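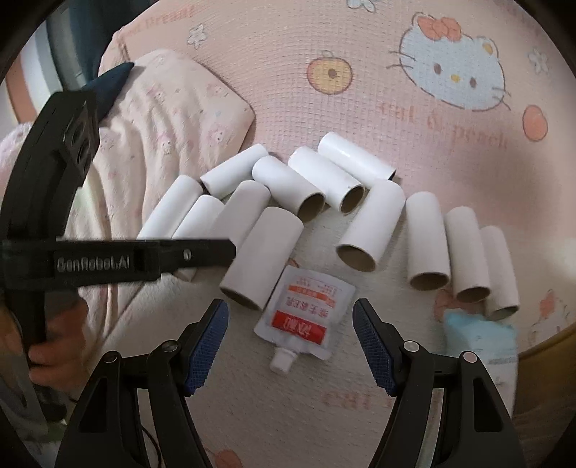

Household Waste and Recycling
Handout 4: Paper and Cardboard in the Home

Read this before the session. Bring the worksheet from Handout 3 with your kitchen figures filled in, even if they are incomplete.

1. What counts as paper and board

For this course we treat paper and board as one material stream with several grades. The grades matter because mills buy by grade, and a bale that contains the wrong one gets a lower price or is sent back.

Corrugated board is the wavy-middle material used in shipping boxes. It has long, strong fibers and usually brings the best price of anything in the home paper stream.

Boxboard is the thin, flat board used for cereal boxes, shoe boxes and tissue boxes. The fibers are shorter and have often been recycled already. Tubes from the inside of paper rolls are usually sorted with it.

Office paper is bleached, printed on one or both sides, and mostly free of groundwood. Envelopes go here. The small plastic windows are screened out at the mill and do not need to be cut away.

Newsprint is made by grinding wood, which leaves the lignin in. Lignin is what turns an old newspaper yellow. There is far less newsprint than there was when most sorting plants were designed, and several of the machines you will see on the visit were built for a mix that no longer arrives.

Cartons for milk, juice and soup are board with a layer of plastic, and some also have a layer of foil. They are paper by weight but they do not break down in an ordinary pulper. Check the local list. Skunbridge takes them and Iltodville does not.

2. How pulping works

Baled paper is dropped into a large tub of water with a rotor in the bottom. The rotor pulls the paper apart into single fibers. The result is called slurry, and it is mostly water at this stage.

The slurry then goes through a series of screens. Coarse screens take out staples, tape, plastic film and string. Fine screens take out sand and bits of glue. Centrifugal cleaners spin the slurry so that heavy particles move to the outside and can be drained off.

If the paper is going to be white again, the ink has to come off. Air is bubbled through a tank with a soap-like chemical in it. Ink sticks to the bubbles and rises as a gray foam, which is skimmed. Board mills often skip this step, and for that reason recycled board tends to be gray or brown inside.

The cleaned slurry is sprayed on a moving wire mesh. Water drains through, the fibers mat together, and the sheet is pressed and dried over heated rollers.

Each trip through this process shortens the fibers. Short fibers slip through the mesh with the water and end up in the sludge. Mills add new or longer fiber to make up the loss, so a paper loop is never fully closed. We will come back to this in Handout 7 when we compare paper with aluminum and glass.

3. Contamination

Contamination means anything in the bale that the mill did not agree to buy. In home collections the usual problems are these.

Food and grease. Oil coats the fibers and they will not bond. A pizza box with a clean lid and a greasy base should be torn in half, lid to recycling and base to compost.

Wet paper. Water by itself does no harm to the fiber, but wet paper is heavy, it starts to mold, and it jams the sorting screens. Keep the lid on the bin.

Plastic pouches and wrappers. These are light and flat, so the sorting machines often treat them as paper. Most are made of several layers bonded together and have no market in our area. They go in the trash unless there is a store take-back.

Wet-strength paper. Paper towels and some frozen food boxes contain a resin that stops them from falling apart in water. That is what you want in the kitchen and what the mill does not want in the pulper.

Shredded paper. The fiber is good, but loose shreds fall through the sorting line and end up with the broken glass. Skunbridge asks for shreds in a paper bag, stapled shut. In Iltodville they should be composted.

Receipts. Many are thermal paper with a chemical coating. Put them in the trash.

4. The Skunbridge sort

Last July the class sorted the paper bins from 20 households in Skunbridge. The bins were collected on the normal route and tipped out one at a time in the yard on Domínguez Street. Each item was placed in one of five groups and the groups were weighed.

Results by weight:

Corrugated board: 50 percent
Boxboard and tubes: 21 percent
Everything else, including office paper, newsprint, cartons and contamination: the remaining 29 percent

Points to notice for discussion:

The figures are by weight. By volume, boxboard would rank much higher, since people rarely flatten it. A truck fills up by volume and is paid for by weight.

The sample was small and all from one side of town. It should not be used to say anything about Skunbridge as a whole, and it certainly should not be used for Iltodville, which has more apartments and shared bins.

July is a low month for paper. School is out and there are few deliveries compared with early winter. A second sort in a colder month would help.

The boxboard group was heavier than the class expected. Most of it was food packaging from the kitchen. Very little came from bathrooms. Nélida Bustos, who ran the yard that day, noted that the bathroom is where most homes have a trash can and no recycling bin. Look at your own home before the session and write down which rooms have a bin for paper.

5. Reducing before recycling

The order we use throughout the course is reduce, reuse, recycle, compost, landfill. Paper is often discussed as if it started at the third step. Some notes on the first two.

Reduce. Cancel catalogs. Most companies will do it from the account page, though it can take two or three mailings to stop. Combine online orders so that they ship in one box. Buy larger packs of things that keep. Cloth in place of paper towels is worthwhile if the cloths are washed with a load you were already going to run.

Reuse. Corrugated boxes can be used several times for storage or moving. Office paper printed on one side can be cut for notes. Clean tubes and small boxes can be used to store cords, start seedlings, or as craft material for children. Reuse of this kind puts off disposal and does not prevent it, so count the item again when it reaches the bin. Remember also that glue, paint and glitter usually move the item from the paper bin to the trash. Plain pencil, crayon or water-based marker in small amounts is fine.

A seedling tube should be planted with the rim below the soil surface. A rim left above ground draws water up out of the soil and dries the roots.

6. Composting paper

Paper and board are carbon-rich, or "brown," material. Kitchen scraps and fresh grass are nitrogen-rich, or "green." A pile with too much green goes slimy and smells. Torn board is an easy fix.

Tear it small. A whole box panel will still be there in spring. Remove tape and shiny labels. Plain brown and white board is fine, and so is newsprint. Leave out anything with a plastic coating or foil print. If the torn edge shows a thin film that stretches, the piece is coated.

Wet the board before adding it. Dry board in the middle of a pile stays dry for a long time.

7. Terms

Bale: sorted material pressed into a block and tied with wire.
Brown: carbon-rich compost material.
Deinking: removal of ink from slurry, normally by flotation.
Grade: a class of paper defined by the buyer.
Lignin: the natural binder in wood.
Residue: what is left after sorting and has to be landfilled.
Slurry: fiber suspended in water.
Stickies: bits of glue and tape that get past the screens and make spots or holes in the new sheet.
Wet strength: resistance to falling apart in water.

8. Before the next session

Keep a tally of paper and board from your home for one week. Use the five groups from section 4. Weigh if you can. A kitchen scale is accurate enough, with the material in a bag and the weight of the bag taken off.

Write a half page answering the following. Which group was largest? Which item were you least sure how to sort, and what did the local list say? Which single change would cut the most weight?

The visit to the Flaladbridge sorting plant takes up the whole of the next session. Closed shoes are required. The plant supplies vests and ear protection. The bus leaves from the Domínguez Street yard at 8:30 a.m. and will not wait. Route 59 stops at the corner if you are coming without a car.

Reading: chapter 5 of the course reader, first half only. The section on mill chemistry is optional and will not be discussed.

Handout prepared by Nélida Bustos. Corrections to the front desk or in person at the session.

Search handouts Search
Shares 21 Comments 0
Contact | Copyright Skunbridge Evening Classes | Back to top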